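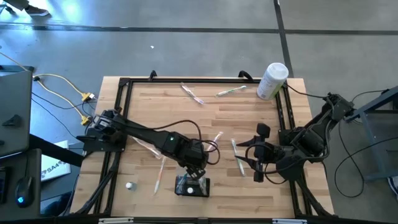

Oiling a Wooden Worktop: Notes on the First Year

The following notes concern the care of solid wood surfaces in a small household. They are published on this blog in response to several enquiries received since July, when the kitchen at Maddocks was refitted.

Choice of oil

Two products were considered. Vimus is a hard-wax oil and leaves a slight sheen. Basico is a plain oil, thinner and cheaper, and must be renewed more often. Basico was selected for the kitchen and Vimus for the desk upstairs. Readers are advised to test either on the underside of the board before proceeding.

Preparation

The surface should be washed, left to dry overnight and sanded along the grain. A coarse paper is seldom required. Old rings left by cups may be treated separately with a fine pad, although the darkest of ours, beside the kettle, has remained.

Application

Oil is to be applied thinly with a cotton cloth and the surplus wiped away after 13 minutes. Three coats were given in the first week, and one coat in each of the seven months that followed. Both faces of a loose board should be oiled, as a board sealed on one side only is liable to bend.

Used cloths must be laid flat outdoors until fully dry. Oily cloths left in a heap can catch fire without any flame being put to them.

Cost

The boards were obtained from the Irnuvau yard at a price of 391 pounds, delivery included. A stone top of the same length had been quoted at 900 pounds. The oil, paper and cloths are not included in either sum.

A further note on the repair of scorch marks is in preparation. Enquiries regarding painted or varnished boards cannot be answered at present.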